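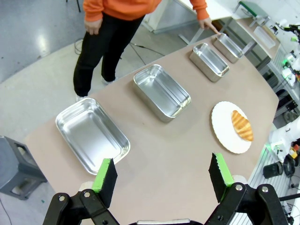

The jacket description, often called the blurb, is the short text that introduces a novel on its back cover and on retailer pages. Authors submitting a thriller or suspense title to Storia are asked to supply a first draft of this text with the final manuscript. The draft should let a reader meet the main character quickly, and one well-chosen detail will serve better than a full portrait. A bright orange sweatshirt and white sneakers, with one hand resting on the edge of a long table, can place a person on the page before any history is given. Our editors will revise the draft, but the author's version remains the basis for all later copy.

Before you begin

Have the following at hand:
The final manuscript, with chapter numbers
A one-page synopsis, including the ending
The title and series name as they will appear on the cover

Do not write from memory. Reread the first five chapters, and mark the page on which the central problem becomes clear. In most thrillers the description should not go past this page.

Step 1. State the opening event

Begin with the event that sets the story in motion. Use the present tense and the third person, even if the novel is told in the first person. The opening sentence should name a place or a situation that the reader can picture. In the description for Catherine Gillies's novel Farnon, the first draft opened with two sentences on the history of the shipping trade. The published version opens with a harbor pilot finding an unlisted passenger on board.

Step 2. Introduce the main character

Give the character's full name once, together with the role that matters to the plot. A former customs officer may also be a father and a keen sailor, but only the first of these may be needed. Name no more than three characters in all. Refer to others by their position, such as "her commanding officer" or "the minister."

Step 3. Set out what is at risk

State what the character must do and what will follow if the attempt fails. Avoid general phrases such as "nothing is as it seems" or "time is running out." If the story has a deadline, give it. If a city is threatened, name the city.

Step 4. End before the answer

The last sentence should leave the main question open. It should not reveal the identity of a traitor, the death of a major character, or any event from the final third of the book. A closing question is permitted, but no more than one.

Step 5. Check the length

Retailer pages often show only the opening lines of a description until the reader selects the full text. The first paragraph should therefore make sense when read alone. Greer Aitken's most recent description was submitted with an opening paragraph of 83 words and was reduced to 71 without the loss of any plot point. The complete text, with spaces, came to 1,407 characters.

Submitting the draft

Save the description as a separate document and place the title and author name on the first line. Do not include review quotations, which are added by the publicity department. Drafts should be addressed to Evander Lamont, Fiction Copy. For books in a series, attach the descriptions of all earlier volumes so that names and ranks can be checked against them.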